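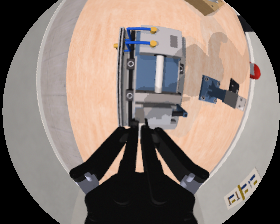
Wrist view from the Koritz cell model: fingertips over the lower edge of the unit, bracket assembly to the right.

Ticket 1946
Queue: Cell modeling / procurement support
Opened by: Clyde Ostrowski
Priority: Normal, raised to High in April
Status: Closed, with one item moved to the purchasing sheet

Summary
Gripper clearance figures exported from the Zorden model do not match the figures in the Escobedo quote. We can't release the end effector line of the budget until we know which set is right. The quote lists the standard Zosar fingers. The model report says the standard fingers fail the clearance check next to the tubing side of the unit and recommends the long-reach set, which costs more and has a longer lead time.

Initial report
The station is a bench pick: unit on the work surface, bracket assembly beside it, gripper mounted on the arm with a wrist camera. The planning run flags a collision on the approach to the unit every time, whichever grasp point is selected. Same result after a restart of Zorden and after clearing the cache. The Escobedo quote was built from drawings, and their note says the standard fingers are fine. One of the two is wrong and I need to know before I commit the money.

Steps tried before opening
Reloaded the cell from the shared project folder. Re-imported the unit. Ran the approach with the bracket assembly deleted. The flag stayed in all cases, so the bracket is not what it is hitting.

09:10, modeling support
Please send the collision report with body names turned on. The default export only gives pair numbers and those are renumbered on every import.

09:45, Clyde Ostrowski
Attached. The pair is the left outer linkage and something called tube_hull. There is no part by that name in the unit's parts list.

10:30, modeling support
tube_hull is the simplified collision body the importer makes for flexible lines. By default it wraps one convex shape around all of the tubing, including the open air between the runs. The blue tubes on this unit leave the fittings on the left and bunch together near the rail, so the hull fills in everything between the cover and the rail. What you see drawn and what the planner checks are different shapes. Turn on View > Collision bodies and compare.

11:05, Clyde Ostrowski
Confirmed. The hull comes well out past the drawn tubes. Can it be switched off?

11:20, modeling support
It can, but don't. With no tube body at all the planner will route straight through the lines and the report will be useless for sizing. Set the import option to segmented and re-import the unit only. Expect the planning run to take longer.

13:40, Clyde Ostrowski
Re-imported with segmented tubes. Flag is gone on the standard fingers. Minimum clearance in the new report is 12 mm at the left linkage. The cell spec asks for more than that on anything flexible, but the spec was written for the old bench and I have the authority to waive it. Before I do, what does the number leave out?

14:15, modeling support
Tube movement. The tubes are rigid in the model and take the position they were drawn in. On a real bench they will sag or shift when the unit is swapped. Lens distortion is not a factor — the camera view bows the table edges, but the clearance check works from geometry and never reads the camera.

14:50, Clyde Ostrowski
Understood. Asked Escobedo for the price of tube clips on the rail side. They quoted clips as a small add-on, same lead time as the fingers.

Resolution
Cause: convex hull default on tube import. The model report overstated the space taken up by the tubing and drove the recommendation for long-reach fingers.
Fix: segmented tube import, unit body only. No change to the gripper model.

Effect on the budget
Long-reach finger set removed from the request.
Standard Zosar finger sets: quantity 2, one to run and one spare.
Tube clip kits: quantity 2, new line.
Wrist camera and mount: no change.
Contingency on the end effector line stays where it was until the first fit check. If the clips don't hold the tubes to the drawn position, the long-reach set goes back on the list and the contingency covers the difference.

Follow-up
Modeling support to change the shared import template so that segmented is the default for any part with tubing. Cells already in the folder will not be updated — owners have to re-import by hand.

15:30, Clyde Ostrowski
Clearance waiver signed and filed with the quote. Fit check added to the purchasing sheet as a hold point before the second finger set ships. OK to close.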